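Seasonal Cleaning and Laundry Staff – Lò Guest Cottages, Trostton

We are looking for two persons to join our housekeeping team. Lò is a small holiday property with 10 cottages near Rendomska Lake, open all year. Each cottage has its own kitchen, one or two bedrooms and a porch, and the largest one sleeps five guests.

Your work will be to prepare the cottages between two bookings: change the beds, clean the kitchen and bathroom, sweep the porch and check that nothing is missing. You will also wash and fold the bed linen and towels in our laundry room. In August we had almost 143 sets of linen in one week, so please be ready for a busy season.
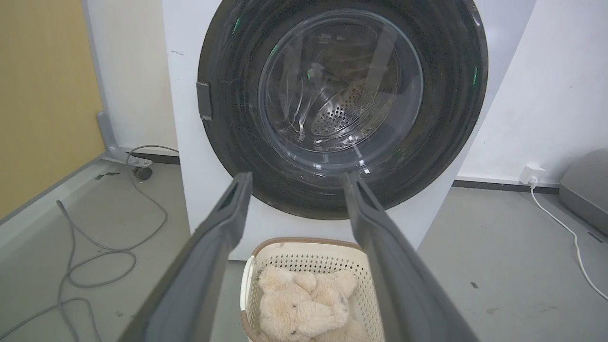
A front-loading washer with its door closed.

We offer 27 hours per week, paid every two weeks, with more hours in summer if you wish. Lunch is included on working days. A room for staff is possible – please ask early, we have only a few. The bus from Grosteck stops at our gate.

You should be able to lift laundry bags, climb stairs and work on weekends. Experience in a hotel is welcome but not required, we will teach you. Basic English is enough. A driver's license is a plus.

To apply, please send a short letter and your phone number to the Lò office in Trostton, or come to the reception between 10 and 5. Applications are accepted until 7 October 2023. We answer to every letter.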